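Splitting a 90 day pill refill into a weekly organizer, how far ahead is okay?

Posted in Medicines and Pharmacy, 25 June 2020

Theerawat Yensuk

Hi all, hoping somebody here has dealt with this. I moved my dad over to mail order through Edbridge and his blood pressure tablets now come as a 90 day supply instead of the 30 we used to pick up at the counter. Great, fewer trips for me! But he can't manage the bottle caps anymore (bad thumbs), so I fill one of those organizers for him on Sundays.

What I'd like to do is fill four organizers at once and be done for the month. My sister says tablets go off once they're out of the original bottle and I should only do a week at a time. The leaflet just says "store in the original container" and nothing else, which doesn't help me much. Two of his are plain white tablets, one is a capsule, and one comes in those foil blisters that are murder to push out.

He lives in Brindent and I'm an hour away, so filling four at once would save me a lot of driving. I did call the Edbridge line and gave up after being on hold through the same song over and over.

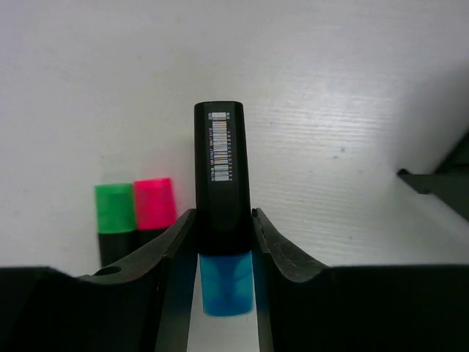 Krajčí

Leave the foil one in the foil! I learned this with my mom's stuff. Some tablets pull moisture out of the air and get soft or crumbly, and the blister is there to stop it. What I do is cut the strip up with scissors and drop the little squares into the right day, then she pops them out with one of those plastic pushers from the drugstore - she doesn't have great hands either and she manages fine, though you do want to trim the sharp corners.

For the plain ones I fill two weeks ahead and our pharmacist was okay with that, but she looked up each one by name before she said so. She also told me to keep the organizer out of the bathroom. Mine had been sitting over the sink for years, so oops.

Also check whether your dad has little kids visiting. Those organizers open super easy, that's kind of the whole point of them.

Vavov

i do 4 weeks for myself, never had a problem. just keep it in a drawer

Theerawat Yensuk

Thanks both. Krajčí, the scissors idea is so simple I'm a bit embarrassed. I got through to a pharmacist at the local place this afternoon and read her the whole list. She wants the foil one left sealed and the capsule kept in its bottle with the drying packet until the week he needs it, and she's fine with two weeks on the other two. So I'll be driving over every other Sunday, and my sister can do the capsules in between when she drops off his groceries. Going to look for that pusher thing tomorrow.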